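Home | About Flaltora | Get Involved | Contact

Call for Participants: come keep a sleep diary with us

Hi! I'm Palesa Shabalala, and I run the Night Shift Diaries at Flaltora, a small community history project. We collect the kind of everyday stuff that usually gets thrown out -- grocery lists, bus passes, the notes people leave on the fridge for whoever gets home next. This time we want to hear from people who work while everybody else is asleep, and I'm looking for 10 of you.

I worked nights for years myself, first at a bakery and then on the front desk of a hotel, and I have almost nothing to show for it. No photos, no letters, one name tag with a bent pin. I remember the radio station we had on at the bakery and I remember how the parking lot smelled at 4 a.m. when the first trays came out, and after that it gets blurry. I'd love for other people to have more than that.

What you'd be doing

You'll keep a diary for five weeks. It can be a paper notebook (we mail you one), voice memos on your phone, or typed notes, whatever you'll really stick with. I'm hoping for an entry after most shifts, but if you come home and fall face down on the bed, go ahead and fall face down on the bed. Write the next one when you can.

An entry can be tiny. What did you eat, and when, and did you call it lunch? Who did you talk to? What was on the road on the way home? One of our people last time wrote almost entirely about her blackout curtains and I read every word of it twice. Another drew little maps of where he'd parked. Spelling doesn't matter, and neither does the language you write in, as long as you tell me up front so I can line up a translator.

Besides the diary there are two conversations with me, one before you start and one after you finish. They run a little under an hour and we can do them by phone or in person. I'll work around your schedule. I'm completely fine with 5 a.m. -- old habits.

Who I'm looking for

You're over 18 and you work nights on a regular basis. Nursing, trucking, cleaning, security, warehouses, call centers, print shops, bakeries, hotels, road crews, all of it. If you rotate between days and nights that counts too, and I'd especially like a few rotators because the last group didn't have any. You can be brand new at it or ready to retire. People who stopped working nights can't join this round, sorry! I have a separate list for you, so please write anyway and I'll put you on it.

You don't need to be a writer. I know every call like this says so. I mean it, though, and a couple of my favorite diaries came from people who told me on the phone that they hadn't written anything longer than a text since high school.

One thing to check before you apply: some employers have rules about what you can say about the workplace. We don't need the names of patients, customers or coworkers, and we'd rather you left them out. If your job has a confidentiality agreement, have a look at it first and call me if you're not sure how it fits with this.

What you get

We pay $200, half when you start and half at the end. If you have to drop out in the middle you keep the first half, no hard feelings. We also cover bus fare or gas if you come to see us, and you'll get a printed copy of the finished collection when it comes out. It's a nice book. The last one had a sewn spine and I was insufferable about it for a month.

You'll also be invited to the group breakfast, held on a Wednesday at 7 a.m. so people can come straight from work. There are pancakes. There's also a quiet room with a couch in it, and yes, people do use it.

What happens to your diary

It's yours. We make a copy for the archive and send the original back. You choose whether your name goes on it, and you can black out any line or pull any page before we copy it. If you change your mind completely you have until the book goes to the printer to tell me, and then your copy comes out of the archive and that's the end of it. Anel Khumalo looks after the archive side and is much more organized than I am, so anything about storage, access or permissions should go to her.

How to apply

Send me a few lines with your first name, the kind of work you do, how long you've been on nights, and the best time to reach you. Please don't send a resume. I'd also like one small thing from your last shift, anything at all: something you overheard, what the vending machine was out of, the weather at the loading dock.

You can use the contact form on this site, or drop a note in the box by our front door on Mtshali Street. If you'd rather talk, leave a message on the project line and say when you're awake. I get back to everybody, though it can take me up to two weeks when things get busy.

Applications close at the end of January. I'll pick the group so we get a mix of jobs and ages, and if you don't get a place this time I'd be glad to keep your name for the next one. Diaries start as soon as the notebooks are in the mail.

If you know somebody who works nights and never looks at websites, please print this page and stick it on their fridge!

-- Palesa
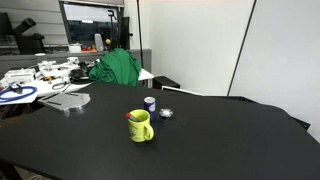
Green mug, dark table.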